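I bought the Horby work table back in January, after putting up with a wobbly old thing for far too long, and I've used it nearly every day since (mostly standing up, which my back has opinions about). It's white, it's plain, and it cost me 197 quid with delivery. Putting it together took 40 minutes with one hex key and a fair bit of muttering over page 3 of the leaflet!

First the good stuff. It doesn't rock. I can lean my full weight on one corner and write labels at the other, and my pen stays where I want it. The top wipes clean with a damp cloth, though biro needs a second go. 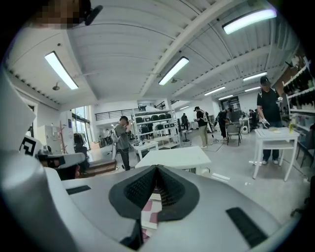
The feet are where I'd knock a star off. They screw out for uneven floors, lovely idea, but two of mine had worked themselves loose by the second week and I now give them a twist every Monday. Hjørdis Lundgren has the Cladier one, which is 80 quid dearer, and hers has lock nuts. Why couldn't Horby do that?

Also, white shows everything. Coffee rings, glove smudges, dust, the lot. I'd still buy it again, probably in the longer size if they ever get it back in stock.

Four stars.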